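Play food: what to keep, what to wash, where to put it

From the Gevetham Childminders' Newsletter, April
Wiebke Rathjen

At the spring meeting a few people asked for something on play food. The toy swap in Gisden is coming up and play food is what we always have too much of and too little of at the same time. Last year there were 26 plastic tomatoes on the tables and not one pan with a lid. So this month I have written down how I go through mine, with some notes from Latifa Ait Brahim and Trevor Arsenault, who both look after more children than I do and have more of it to deal with.

Start on the floor. I have tried doing it at the kitchen table and things roll off. Put down a cloth or a sheet, something you can pick up by the corners afterwards, and bring everything to it: the box, the basket, the bits in the buggy, whatever is under the sofa. Do it when the children are asleep or have gone home. If they are there they will want to play with every piece you pick up, and fair enough, they haven't seen half of it for months.

The first pass is only for finding out what is in there. A play food box is rarely all food by the end of winter. Things get put in it at tidying time because it has room. In mine I usually find hair bobbles, a puzzle piece or two, the odd sock and several things from the bath. Don't sort these yet. Make one pile for food and pots, one for other toys and one for anything that isn't a toy. Household things that belong in a bathroom or a kitchen drawer go straight back, and anything small enough to go in a mouth goes up high until you have looked at it properly.

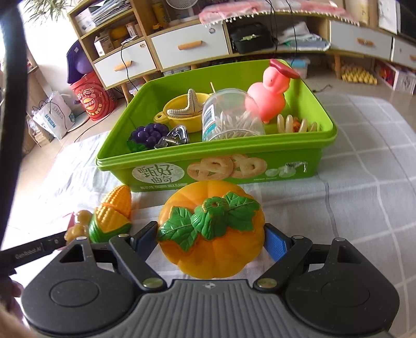

First things out: the pumpkin and the corn cob, on the checked cloth. The grapes, yellow pot, starfish and cotton swabs are still in the green box.

Second pass, the food pile. Pick up each piece and squeeze it. Hollow plastic fruit that has split along the seam should go in the bin, as the edge can be sharp and water gets inside. Look at the leaves and stalks too. On a pumpkin or a bunch of grapes these are what the children hold it by, and on cheaper sets they are glued on. Give each one a pull. If it comes off in your hand it would have come off in a child's. I have glued stalks back on in the past and I don't do it any more for the under threes.

Beads and rings need more attention than anything else in the pile. If they are strung, check the thread all the way along and look at the knot. Latifa keeps all hers in a screw-top jar on a high shelf and gets it down for the older ones after school. They use them as money, or as onion rings.

Third pass is the washing. Solid plastic can go in a bowl of warm water with washing-up liquid. Use an old toothbrush for the husk on a corn cob and for the gaps between grapes. Rinse and leave on a towel overnight. Anything with a hole in the bottom, and that includes most squeezy bath toys, has to be squeezed out over the sink first. If what comes out is grey or has black flecks in it, throw the toy away. Wooden food should be wiped with a damp cloth and dried straight away, never soaked. Felt food can be washed by hand in cool water, but it does go out of shape, and Trevor says he has stopped bothering and just airs it on the line.

How much to keep is up to you. I put out 14 pieces at a time, plus two pots and some spoons, and the rest is in a bag on top of the wardrobe. Every few weeks I change some over. The children I have at the moment play for longer with less out, though Florence Gosselin's lot are quite happy with a heap and she sees no point in hiding things from them. A mix of shapes is more use than a full set of one kind. Something large to carry about, something long, something that can be poured or stirred, and a few small round things to fill a pan. Plain brown lumps are good. We have one that has been a potato, a bread roll, a stone and a hedgehog, and I would sooner lose the whole picnic set than that one.

Pots and pans: keep any with two handles, as they are easier for little ones to carry level. Lids get lost and you can manage without them.

Containers. Everyone has their own ideas here so I will only say what has lasted. Big plastic tubs that biscuits or sweets came in are better than most toy boxes in the shops. They wipe clean, they are light, and a child who can't read knows which one it is by the picture and the colour. Leave the top off. A lid that snaps shut means a child comes to you each time, and it is one more thing to catch fingers. Fabric baskets look nicer on a shelf but go sticky. I bought a set from Turcotte that was meant to fold flat and it now does so without being asked.

Don't pick a box so deep that the children have to tip it out to see the bottom. If the tallest toy stands up with its top showing over the rim, that is deep enough for us.

Where it lives matters more than what it lives in. Low down, at the height of the smallest walker, and in the same place each day. The bottom of an open shelf unit is fine, or under a long cabinet if there is a gap. Drawers are all right for paper and crayons but play food gets forgotten in them. If you have a spare low drawer, use it for the pieces you are resting.

Tidying away: we sing, Latifa sets a timer, and Trevor calls out the name of one thing at a time and whoever finds it puts it in. His way is slow but he gets more words out of the two-year-olds than I do, and he ends up with the right things in the right box more often. Ten minutes is plenty.

For the swap: please bring play food washed and dry, in a clear bag, with anything for over threes only in a separate bag marked as such. No split pieces and no felt. Karine Lapointe is at the hall from 10 in the morning and will be taking bags at the side door. The swap list from last year ran to 619 items across all tables, so if you can write what's in your bag on a slip of paper and tuck it inside, it will save her a good deal of time. Bath toys won't be accepted this year, whatever state they are in.

We are short of pans, wooden spoons, scales that work and shopping baskets with both handles. We do not need tomatoes.

If you can't get to Gisden, Florence can collect from the Nedel side up to the evening before. Leave your bag in her porch with your name on it.

Next month: outdoor water play, and what to do about the hose.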